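**Jetico opens two-arm teaching cell at Kiltov site**

KILTOV, 03/04/2018 – Jetico today announced that its Mosora teaching cell is available to outside engineering teams. The cell records tasks as an operator performs them by remote control. The recordings are then used to train the arms to repeat the task under their own control.

Each recorded run stores joint positions, gripper commands and video on a common clock. The video is kept at full length, including low-detail stretches, so that picture and joint data stay aligned from the first sample to the last. 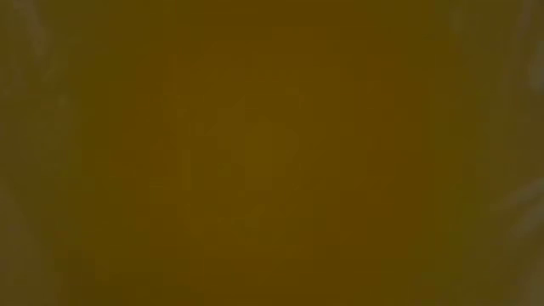 *Mosora teaching cell: low-detail view, dark brown and olive tones.*

The first task set covers tableware sorting. An operator drives both arms through a run and marks it as accepted or rejected at the end. Jetico has released 193 accepted runs to its test partner, Pichon, under a license valid for 365 days. Rejected runs are stored separately and can be requested for work on error recovery.

The work area is a wooden tabletop inside a black aluminum extrusion frame, with one arm mounted on each side. Both arms carry black grippers. Bowls in plain yellow and in two patterns give the operator a choice of items, and a raised shelf adds a second working height.
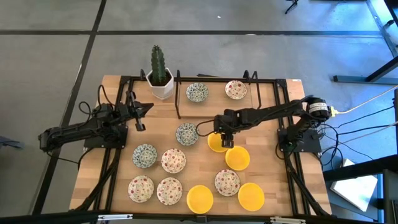

Bowl positions are changed between runs, and the operator may use either arm for a given pick. Handover from one arm to the other is permitted but is logged as a separate event. Playback software supports three speeds and can step through a run one sample at a time.

Teams may book the cell in blocks of nine working days, starting in March. A booking includes operator training, use of the remote-control station and a copy of all runs recorded in the block – accepted and rejected. Task plans must be submitted before the booking is confirmed.

**Contact:** Jetico Press Office, Kiltov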